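Stumeo Handbuch, Teil B: Einrichten und Bedienen
Abschnitt 6: Greifaufgaben durch Vormachen einlernen
Stand: 05.06.2025

Schön, dass Sie bis hierher gekommen sind! Der Arm ist angemeldet, die Fernsteuerung mit Stumeo gekoppelt, und nun beginnt der Teil, der den meisten von uns am meisten Freude macht: Sie zeigen dem Roboter, was er tun soll, und er schaut Ihnen dabei sozusagen über die Schulter. Nehmen Sie sich für die erste Aufgabe ruhig einen ganzen Vormittag Zeit. Wir lernen in diesem Abschnitt das Greifen und Anheben einer Banane ein, zunächst vollständig in der Simulation. Die Szene »Lellow« gehört zum Lieferumfang und muss nicht eigens geladen werden.

6.1 Vorbereitung

1. Öffnen Sie in Stumeo das Projekt »Navarrete« und wählen Sie darin die Szene »Lellow«.
2. Schalten Sie die Fernsteuerung ein und warten Sie, bis die Statusanzeige dauerhaft grün leuchtet.
3. Stellen Sie unter »Ansicht« die Handkamera und die Raumkamera nebeneinander. Beide werden später mit aufgezeichnet.
4. Setzen Sie die Verfahrgeschwindigkeit auf die Stufe »Langsam«. Schneller werden Sie von ganz allein.

Hinweis: Wer schon mit einer älteren Fassung gearbeitet hat, findet die Kameraauswahl seit November nicht mehr unter »Extras«. Wir haben uns selbst erst daran gewöhnen müssen.

6.2 Den Griff vormachen

5. Drücken Sie »Aufnahme«. Ein kurzer Ton bestätigt den Beginn.
6. Führen Sie den Greifer mit geöffneten Fingern über die Banane und drehen Sie das Handgelenk, bis die Frucht der Länge nach zwischen den beiden Fingerspitzen liegt.
7. Senken Sie den Arm langsam ab. Achten Sie in der Handkamera darauf, dass keine der beiden Spitzen auf der Schale aufsetzt.

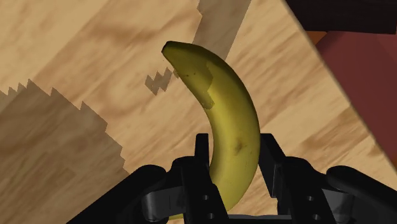

8. Schließen Sie die Finger mit der rechten Schultertaste. Halten Sie die Taste gedrückt, bis die Kraftanzeige stehen bleibt, und lassen Sie sie erst dann los.
9. Heben Sie die Banane gerade nach oben an und halten Sie sie zwei Sekunden lang ruhig.
10. Drücken Sie »Aufnahme beenden« und bewerten Sie den Durchgang mit »Gelungen« oder »Verworfen«.

Seien Sie beim Bewerten bitte ehrlich, aber nicht zu streng mit sich. Ein kleines Zögern vor dem Schließen der Finger schadet überhaupt nicht, das macht jeder Mensch so, und der Roboter darf es ruhig mitlernen. Verwerfen sollten Sie dagegen Durchgänge, in denen die Frucht weggerutscht ist oder in denen Sie zwischendurch die Fernsteuerung abgelegt haben (vielleicht, weil das Telefon klingelte).

Vorsicht: Wenn Sie später an einem echten Arm arbeiten, muss der Not-Halt während der gesamten Aufnahme in Reichweite liegen. Greifen Sie niemals mit der Hand zwischen die Finger, auch nicht, um den Gegenstand nur eben zurechtzurücken. Beenden Sie zuerst die Aufnahme und sperren Sie den Arm.

6.3 Anfahrt aus verschiedenen Richtungen

Ein einziger schöner Griff genügt leider nicht. Der Roboter soll ja auch dann noch zurechtkommen, wenn er von einer anderen Stelle aus startet. Planen Sie deshalb für jede Aufgabe mehrere Startstellungen ein und wechseln Sie zwischen ihnen ab. In unserer Werkstatt in Brimumberg haben wir für diese Aufgabe mehr als 300 Durchgänge aufgenommen, auf 3 Tage verteilt, und die besten davon stammen fast alle vom letzten Tag.

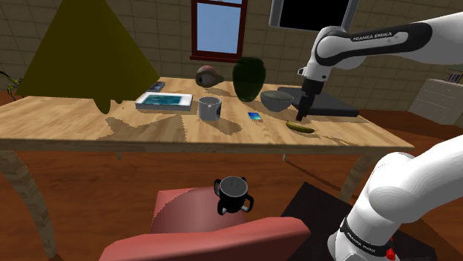 Die Raumkamera hilft Ihnen vor allem bei der Anfahrt, wenn die Handkamera noch zu viel Tischplatte und zu wenig Ziel zeigt. Gewöhnen Sie sich an, vor jedem Absenken einmal kurz zu ihr hinüberzusehen. Stehen die Fingerspitzen wie hier knapp über dem linken Teil der Banane, fahren Sie noch ein kleines Stück nach rechts, bevor Sie weiter absenken, denn mittig gefasst kippt die Frucht beim Anheben weniger. Behalten Sie dabei auch die Nachbarschaft im Auge: Die Schale und die grüne Vase stehen weiter hinten auf dem Tisch, und wer das Handgelenk weit ausschwenkt, kann leicht an ihnen hängen bleiben.

11. Wählen Sie unter »Start« eine neue Ausgangsstellung und wiederholen Sie die Schritte 5 bis 10.
12. Speichern Sie nach jeweils 6 gelungenen Durchgängen über »Sitzung sichern«.

Hinweis: Wird ein Durchgang beim Sichern grau dargestellt, fehlt meist eine der beiden Kameraspuren. Prüfen Sie Schritt 3 und nehmen Sie den Durchgang neu auf. Wie Sie aus den gesicherten Sitzungen ein Training starten, lesen Sie in Abschnitt 7.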